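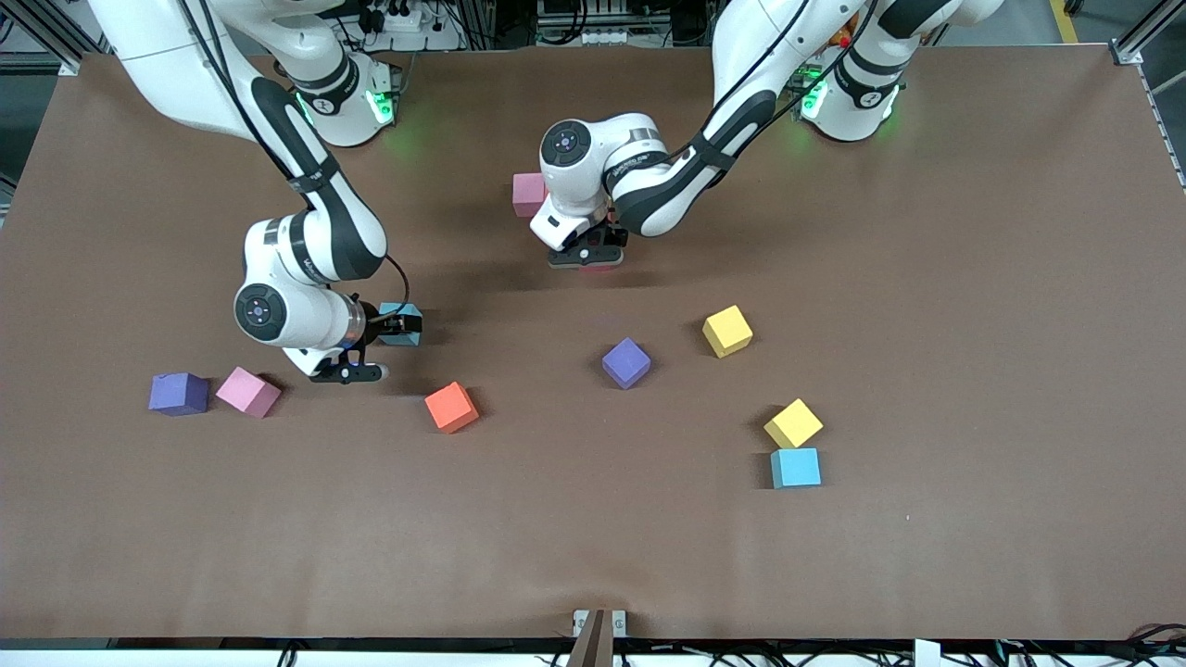 Barroso workshop, 2019-11-17

Minutes of the build meeting, two-arm table

Chair and minutes: Abilio Cabello. Minutes of the October meeting accepted with one correction: the table controller is the Grerow unit, not the Brokex.

1. Status of the build
Both arms are mounted along the far edge of the table and run from the same start script. Foam cubes are in use as the test load. The right arm picks a light blue cube from the open table without a retry at the current speed setting. The left arm still approaches too low when it comes straight down. Raise its approach height by 13 mm and repeat the test before changing anything else.

2. Shared zone
Discussion of the middle of the table, where both arms can reach. Agreed that only one arm may enter at a time. The lock will be done in software on port 1044. A second proposal, to split the table with a fixed line, was dropped. It would leave the right arm with too little room to turn the wrist.

3. Cube placement
Cubes lying at an angle are to stay in the test set. Pairs that touch, such as the yellow and light blue, are to be left for the second round. Gripper opening is too wide to go in beside a neighbor without pushing it.

4. Cabling
Cables under the near edge to be bundled and labeled at both ends. Leave slack at the wrist loop. Power strip stays behind the far edge.

5. Logging
Flarkau logger drops entries after 3000 lines. Workaround is to start a new file for each run. Fix carried over.

Actions
Cabello: approach height, left arm; software lock.
Open, no name yet: cable labels; logger fix.

Spare gripper fingers: order 2 pairs. Next meeting to be set by email.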